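I have been putting off writing this one up, partly because a desk is such a dull thing to have opinions about, and partly because I wanted to live with it through a whole winter first. February seemed a fair place to stop and take stock.

The table is the Lirkska, in the pale wood finish, with the rounded top. I bought it from the Udgate store out at Wetbridge after going back to look at it three separate times (the staff were very patient with me). It cost 454, delivery included, and I'll admit that was more than I had meant to spend. My old desk was a big dark square thing that ate the whole corner and bruised my hip every morning, so the rounded edge was what won me over.

## Putting it together

It came in one box and it was heavier than I'd bargained for. Allow an evening. The booklet says 52 minutes, which is an oddly exact thing to say, and I took a little over two hours with a tea break. The legs go on with long bolts and you do want a second person to hold the top steady while you get the first couple started. Everything lined up, I'm happy to say, and I had one spare washer left over that was meant to be spare.

## The top

I love the color. It is a soft, pale yellow with a fine grain, and it makes the room feel lighter even on those gray afternoons when you have the lamp on by three. It doesn't shout, and my papers don't get lost on it the way they did on the dark one.

The little round cable hole sits close to the back edge, where you want it. It is small, though! My lamp plug would not go through, so I had to run the cord around the back like I always did. A phone charger goes through happily. If you have a chunky plug, measure first.

Now, marks. The care leaflet is rather stern about hot cups, so I bought a set of cork coasters from Ko at the same time and I have been good about using them – mostly good. I forgot once, over the holidays, and there was a faint ring that took me a week of polishing to lose. The coasters themselves are very plain, a nice round of cork, just a bit wider than my white mug so there is a tan rim showing all the way around. They don't stick to the bottom of the cup when you lift it, and that was the thing I hated about my old ones.

The mug, I should say, hardly ever has coffee in it. It's become the place where I drop small packets and odds and ends that would otherwise wander off across the table, and it does that job beautifully. I keep meaning to buy a proper pot.

## Grumbles

There is no drawer. I knew that when I bought it, and I still reach for one. The feet left dents in my rug, so I've put felt under them. And the matching bigger size is 1,189, a jump I can't make sense of at all, when you only gain a bit of elbow room.

Would I buy it again? Yes, I would, and I'd probably wait for the sale this time, when I've seen about 200 knocked off. If you have a small room and you're tired of sharp corners, do go and look at one in person, and take your longest plug with you.
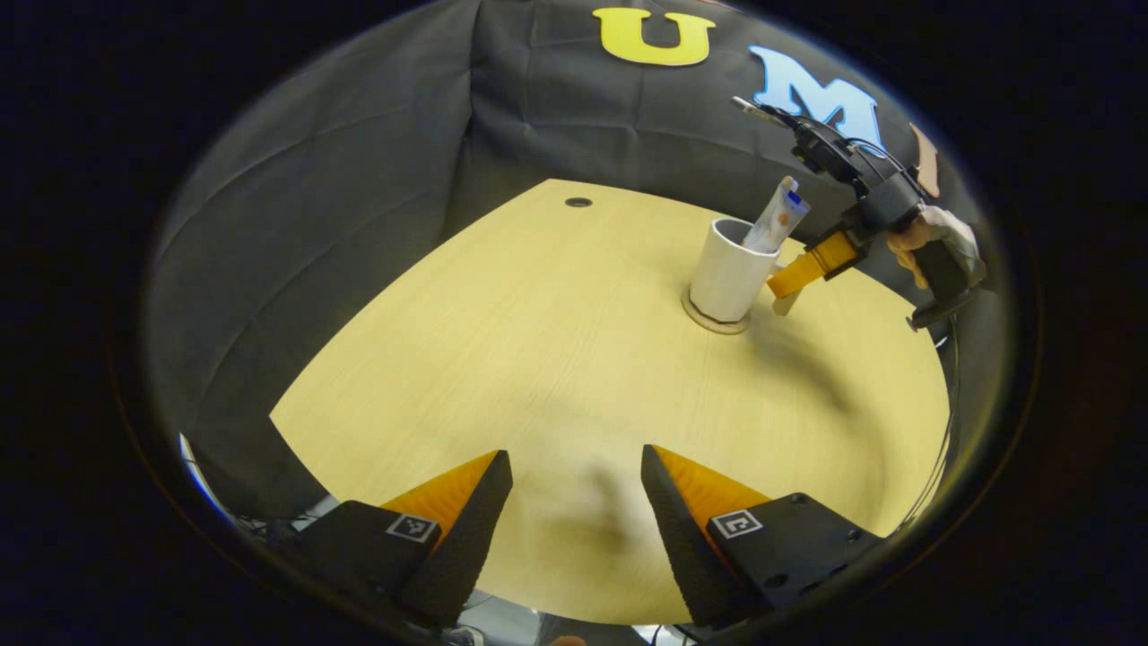 *The mug on its cork coaster, with a clear packet sticking out of the top.*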